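Marianna Bielecka has been the welfare officer at Stindavero for 2 seasons now, and she still makes the tea herself when visitors come. The women's soccer club trains on a sloping field behind the bus depot, and she wanted to show me all of it before we sat down to talk about doping control.

"People think it's all cheats and needles," she said, stirring. "Mostly it's a girl with a cold who bought the wrong cough syrup."

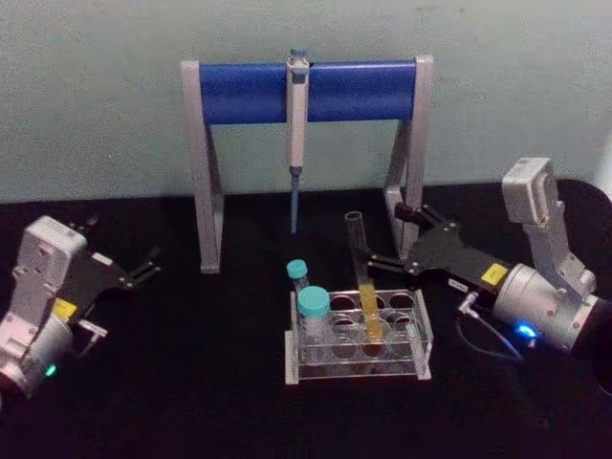

Issue 148, page 2

Bielecka played left back for Virkotgate until her knee gave out, and she was tested twice in all those years. Nobody had told her what to expect the first time. "I sat there drinking water for an hour and a half, and I missed the team bus," she said, laughing. "My mother had to come and get me — she was furious!"

So every June, before preseason, she gathers the new players and goes through the forms with them, slowly, line by line.
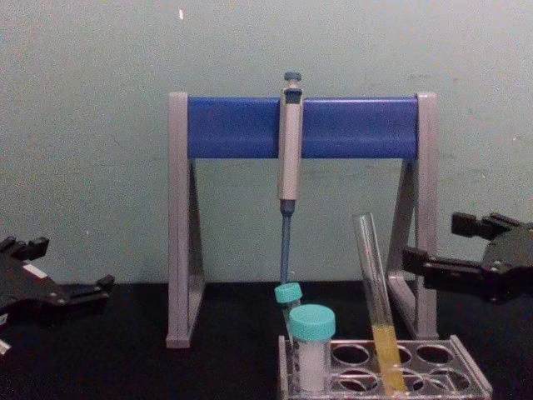
Ljubica Perić remembers those evenings as long ones, and says she came away knowing she had to ask before taking anything at all, even something from her own doctor.

That pleases Bielecka more than any trophy would. She worries, though, about supplements, which the younger players swap in the locker room like candy.

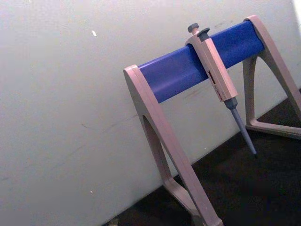 Hemi Gilchrist would go further and have the league ban supplements from club premises altogether, an idea Bielecka has heard before and doesn't much like.

"They'd only take them in the parking lot," she said. "I'd sooner they showed me the label." 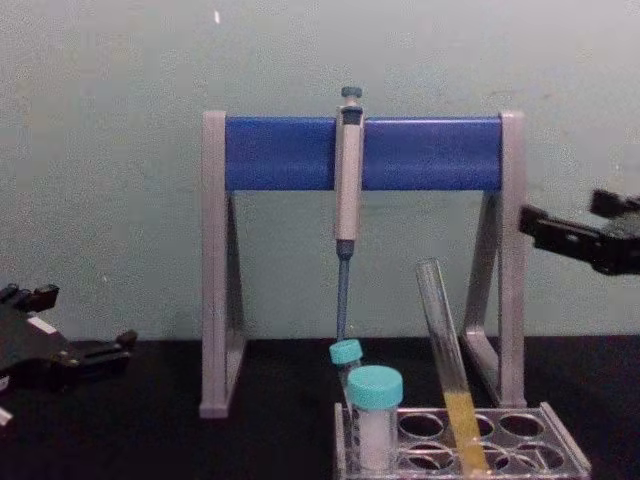 A single-channel pipette on its stand.

She walked me back to the gate past the under-fifteens, who were losing badly and having a lovely time. Saturday's home game drew 634 people, and she seemed to know most of them by name.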